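NOTES - getting the examples in (my bit, 12 min, don't run over!)

Gladys Khaemba has the mic first, then me. Jan 25, 2019. Water. Clicker.

Start with: the learning part is only as good as what we feed it. Say it slow. Then the Kalleo job, hanging stuff up and taking it down, and why we went hand-held.

Next three up together, let people look
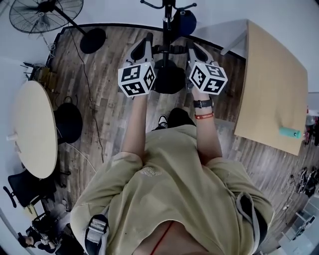
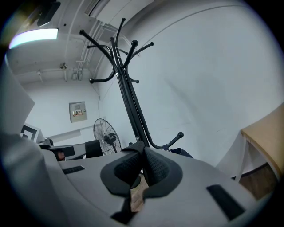
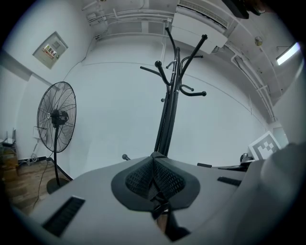

Same coat rack in all three. First one is the view from the head, other two are from the grippers. Point at the marker cubes in the first one, that's how we get hand position.

Someone always asks: how many examples do you need before it learns anything useful?
Depends on the task. For hanging we saw it start to work at 403 good runs, before that it was mostly guessing. Folding needed a lot more and we're still not happy.

Then bad runs. Keep them, label them, dont mix them in. Edness threw theirs out and had to redo 11 sessions in May. (ask Gladys if ok to say this)

Labels: 2 people per run, if they disagree it goes back in the pile. Boring but it's the bit that saved us.

Change things up between runs - start spot, height, which hand goes first. Otherwise it learns the room and not the job. Asamoah story here if time, skip if not.

Gukus slide - just the costs, dont read out the table, they can see it. Colour key is on teh left.

Finish on what we'd do differntly: write the naming rules BEFORE the first run. Then questions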